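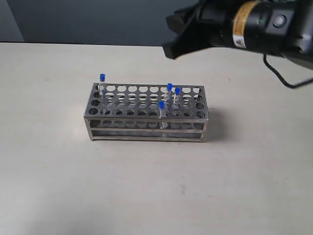 FIRKENARD, A SHARED-WORKSHOP ROBOT ARM, OPENS ITS BUILD NOTES

7/10/26. Hi, I'm Chaltu Tesfamariam, and Huw Rees and I have been building a tube-handling arm at the Brodeo workshop for 14 weeks (evenings, mostly!). Today we're putting the whole build online, free for anyone to copy.
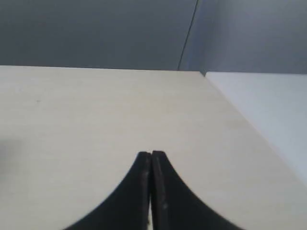

Fingers closed over the bare tabletop.

We're on our third set of fingers now, and I love these. The first two were too stiff, and Huw still has them in a drawer.

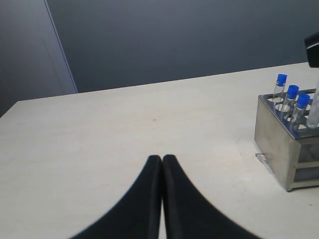 You'll get the parts list, the wiring notes and our code, plus a page of mistakes that took me 2 nights to write up. Brândușa Sandu checked the wiring section.

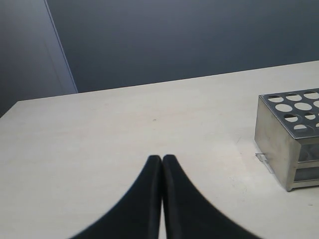 We'll be running build evenings at Brodeo through August, so come and have a go. Questions go to Huw at the front desk.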